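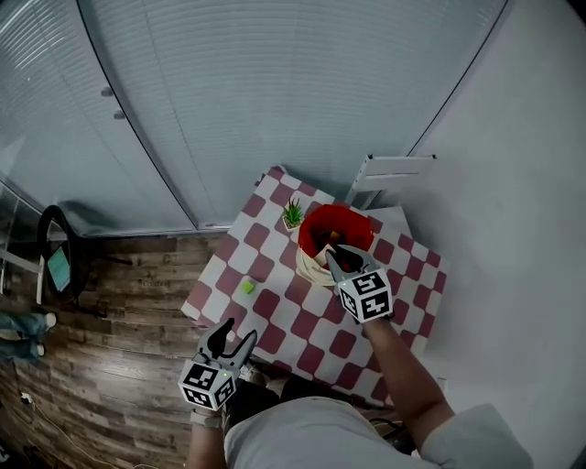 Gwen Tolhurst
Test engineer, bench and handling equipment

Skellus hand-held gripper pair, long-term review

Supplier: Pundis
Price as tested: £3,097 for the pair, including marker cubes, charging leads and one software seat
Firmware: 2
Verdict: good fingers, poor cube mount, and a status light that should not be trusted

We bought the Skellus pair in March for the Arnby bench, where we record tabletop handling by hand and replay it later on a two-arm cell. I have used both units most working days. The first month produced nothing worth writing down. The second produced a collision in the cell, and most of this review concerns the cause.

Build and handling

Each unit is a handle with two curved dark grey fingers at the front and a white marker cube on the body. The printed patterns on the cube are what the tracking software reads. The left and right units are not interchangeable in software, although nothing stops you from picking up the wrong one. Pundis marks the side on the underside of the grip in small grey characters. We put a strip of coloured tape on ours.

The fingers are the best part of the product. They close evenly, they have little side play, and the curve lets you reach down inside a vessel without the body of the gripper fouling the rim. On the red bowl, which is our usual test piece for this, I can work close to the near side of the rim without tilting my wrist very far. Flat-fingered units we have had on loan were awkward there. Picking up a small cube from the tablecloth is easy with either hand.

Trigger travel is long. It suits slow work and is tiring over a full session. The spring cannot be adjusted. The handle is well shaped for a medium hand and too thick for a small one.

Tracking

With the cubes in good view of the camera, tracking is steady. The checked cloth does us no harm, which I had expected to be a problem given the high contrast. Venetian-type blinds behind the table were also harmless with the slats closed. Strong glare on a cube face will lose that face, and if only one other face is in view the position becomes noisy. The manual says this, correctly, on its first page.

What the manual does not cover is movement between the cube and the gripper.

The fault

The cube is held to the body by a single screw through a smooth round boss. There is no key, flat or pin to stop it turning. If the screw loosens, the cube can rotate on the boss while still feeling firm to a light touch. The software takes the relation between cube and fingertips from a calibration file and has no means of detecting that the file is out of date. It goes on reporting a clean, confident position for a fingertip that is somewhere else.

Our right-hand unit did this. We recorded a batch of 120 runs of a simple job: pick a small item from the cloth and put it in the bowl. The recordings looked normal when played back on screen. There were no gaps in the track and no warnings. On the first replay in the cell, at reduced speed, the right arm came down outside its proper line, put a finger on the rim of the bowl and kept going. The bowl tipped, the arm reached its force limit and the cell stopped. The bowl survived. One finger pad on the arm was torn and had to be replaced.

The cell guarding was closed and the stop worked as it should, so no one was at risk. I would be less relaxed about the same error on an open bench with a collaborative arm and a person reaching in to reset the table.

Tracing it

I suspected the cell first and wasted a morning on it. Arm calibration was in order. The camera had not moved. The Amissah log viewer, which we use to compare recordings, finally showed the fault when I overlaid the two fingertips at the moment the operator touched them together. At the beginning of the batch they met. Later they did not, and the offset was constant from one run to the next.

Going through the batch by that method, 91 runs were recorded before the cube moved and could be kept. The rest went in the bin. I would not try to correct them, as there is no record of exactly how the cube sat.

The screw turned easily under a driver. The left-hand screw was tight. I cannot say whether ours was under-tightened at the factory or worked loose in use, and Pundis did not offer a view when I asked. They did send two replacement screws with thread-lock already applied. There has been no slip since they were fitted. The boss is still smooth, so I regard this as containment and would want a keyed mount before calling it repaired.

The status light

Each unit has a tiny light on the side, close to the cube. Green is described in the quick-start sheet as "ready". In practice it reports battery and radio link, and says nothing about calibration. It was green throughout the bad batch.

I then tried some deliberate faults. With the cube turned by hand on the boss, the light stayed green. With the cube taken off altogether, the light stayed green. With the calibration files for left and right swapped, both lights stayed green. It changed to amber only on low charge and on loss of link, and the amber is hard to tell from the green if you are looking down at the unit from standing height. For an operator with both hands occupied and eyes on the work, a light that small is of limited use whatever it means. A tone or a buzz in the handle would be better.

Checks we now carry out

Before each session, hold the body and try to turn the cube with finger and thumb. Any movement means the unit is out of use until recalibrated.

At the start and end of each recording, touch left and right fingertips together and hold for a moment. If the two tracks do not meet in the viewer, reject the recording.

A pencil line across the cube base and boss gives a quick visual check. It rubs off, so we renew it when it gets faint. Paint would be better.

First replay of any new batch is run with the bowl and other objects removed from the table and the arm stopped short of the surface.

Minor points

The charging leads are too short for a bench with sockets at floor level, and the plugs are stiff. The wrist strap holes are badly placed and foul the lead. The cube faces mark easily. Ours wipe clean with a damp cloth, and we have seen no lifting of the print. Software installation was straightforward. The calibration routine is clear and can be done by one person, which is more than I can say for the set it replaced.

Would I buy it again

For hand recording that is only ever looked at on screen, yes. The fingers are good and the tracking is steady when the cube is where it ought to be. For recordings that will drive an arm, I would buy it only with the thread-locked screws fitted and the fingertip touch written into the procedure. I have asked Pundis for a drawing of a keyed boss, which could be machined here if they will not make one. No reply to that so far. The right-hand unit remains in service with its pencil line.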